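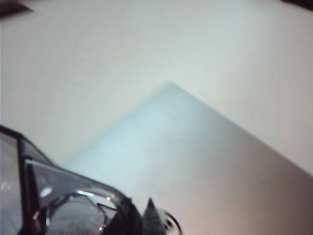 Give the substitutes their minutes

Every winter I go to the sports hall in Fudwood to watch women's basketball, and every winter I come home with the same complaint. Our coach uses seven players. The other five sit in their warm-up jackets from the first whistle to the last, and they clap.

I moved to Fudwood from a country where basketball is a small sport, so perhaps I see it with the eyes of a guest. But I have now followed Fudwood Ladies for several seasons, and I believe that the short bench is the main reason why we start well and finish badly.

Look at the last match against Grecu. We led at half-time and the passing was a pleasure to watch. In the fourth quarter our two guards had heavy legs. Their shots fell short and hit the front of the ring, one after another. Grecu had rested their guards in the second quarter, when they were losing, and I think that this was a brave decision. We lost by four points. In the bus shelter afterwards people blamed the referee, who in my opinion had a quite normal evening.

I understand why a coach does it. When the score is close, she wants the people she trusts. The trouble is that a player who never plays cannot become a person you trust. Chie Nagano came to us in June as a young forward with a very nice left hand. Since then I have seen her on the court only when the result was already decided, and in such minutes nothing can be learned. Everybody is in a hurry to shoot, and half of the public is looking for its coat.

There is also the matter of money, although I do not like to write about it. The club paid 2,000 pounds this year for extra training hours, so that the whole squad could practise together. It is a good use of money only if the whole squad is needed on match day. Otherwise we pay for very fit spectators.

My proposal is modest. In the second quarter of every league match, at least three substitutes should play five minutes together, with one experienced guard beside them. It should be decided before the match, and it should not be changed when the other team scores twice. I would accept to lose a match or two in this way - the league is long, and the play-offs come when everybody is tired.

I said this to some other season ticket holders.
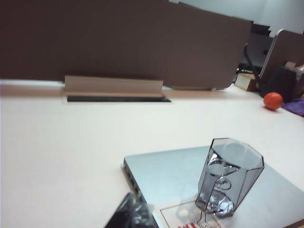

Setsuko Tamura did not agree with me at all. She said that people pay to see the best five, that a place on the court must be won in training, and that a promised five minutes is a gift which the other players will resent. "You would not say this if we were one win from the play-offs," she told me.

But we are two wins from the play-offs, and I am saying it. I accept her point about training, because I do not see the training and the coach does. Maybe some of the five are not ready. Then I would like to know what the plan is for them, as several have been on the bench for their second winter.

Bronetti come to us next. They are a tall team and they foul a lot, so we may be forced to use the bench in any case. I would prefer that Chie Nagano enters the court before that, in the second quarter, with the score still open and her jacket left on the chair.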